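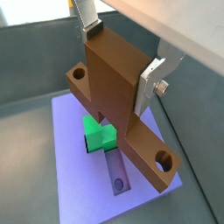
Von Adi Yusof

Narkach ist ein Spielautomat mit fünf Walzen und 81 Gewinnwegen, angesiedelt in einer Bergwerksstadt irgendwo im Schnee. Entwickelt hat ihn das kleine Studio Vanevska. Ich habe an einem Mittwoch rund 800 Drehungen gespielt, zuerst im Demomodus, danach mit dem kleinsten Einsatz.

Die Bedienung ist schnell verstanden. Einsatz und Autoplay liegen unten rechts, die Gewinntabelle öffnet sich in einem eigenen Fenster und ist ordentlich übersetzt. Auf dem Handy wird die Schrift dort allerdings sehr klein. Der Ton lässt sich getrennt von der Musik abschalten, was bei dem Gedudel im Hauptspiel auch nötig ist.

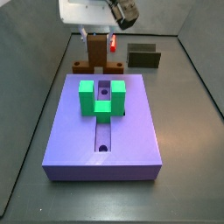 Freispiele und Auszahlung

Für die Freispiele braucht man 3 Laternen auf den Walzen eins, drei und fünf. Bei mir kamen sie viermal, zweimal davon fast ohne Gewinn. Der Höchstgewinn ist mit dem 1.620-Fachen des Einsatzes angegeben, für einen Automaten mit so langen Durststrecken ist das wenig. Der Vorgänger Dematthorpe zahlte öfter kleine Beträge aus und gefiel mir besser.

Wer ruhige Automaten mag, kann die Demo ausprobieren. Einzahlen würde ich dafür nicht.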